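出租房垃圾袋到底收哪儿最省事？

楼主：Lasura五楼
发表于 下午
搬来Mazurek路这套小房子以后，我发现自己攒塑料袋的速度比攒钱快得多。水槽底下那个柜门现在要用膝盖顶着才关得上。房东Enache先生不许打孔，大家都怎么收？求不花钱的办法，花钱的也行，别超过一顿饭。

1楼：Iara_A
叠三角形。我妈叠了一辈子，一抽屉全是小粽子，看着很治愈。

2楼：胡曼不叠袋
回复1楼：叠三角形的人时间都是哪来的？我叠过8个，第二天一晚上用掉5个，心态崩了。

3楼：Khrystyna
我家是墙上一个粘钩，地上一个桶，两边各管各的，用了大半年。
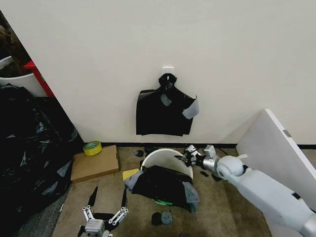
粘钩这东西，买之前先摸墙。墙面掉粉的，什么牌子都白搭；不掉粉的，用酒精擦一遍，贴上去按住，隔一夜再挂。位置别贪高，伸手就够得着最好。我挂的是黑色垃圾袋，把提手打个结往钩上一套，袋身就平贴着墙垂下来，不占地方。剩下的黑袋灰袋塞一些进下面的白桶，塞不下的就搭在桶沿上，反正桶也不会告状。

4楼：胡曼不叠袋
这叫收纳？这叫把柜子里的乱搬到墙边。

5楼：Khrystyna
回复4楼：对，但柜门能关上了。

6楼：Pilar爱整理
支持3楼一半。钩子可以，桶我不同意。敞口桶落灰，而且来客人十个有九个往里扔果皮。我在Grisa买的带盖抽取盒，袋子卷起来从底下抽，大约2分钟装一盒。

7楼：Iara_A
回复6楼：果皮那个太真实了，我姐夫扔过橘子核。

8楼：胡曼不叠袋
回复6楼：带盖的我也买过，抽一个带出来一串，跟变魔术似的。最后盖子拿去喂猫了，我是说当猫碗。

9楼：Lasura五楼（楼主）
摸了墙，掉粉。准备把钩子贴厨房瓷砖上，桶先用旧的。三角形我试叠了一个，像被踩过的馄饨，Iara别骂我。

10楼：Khrystyna
瓷砖可以，避开砖缝。

11楼：Pilar爱整理
桶盖个盖子吧，求你了。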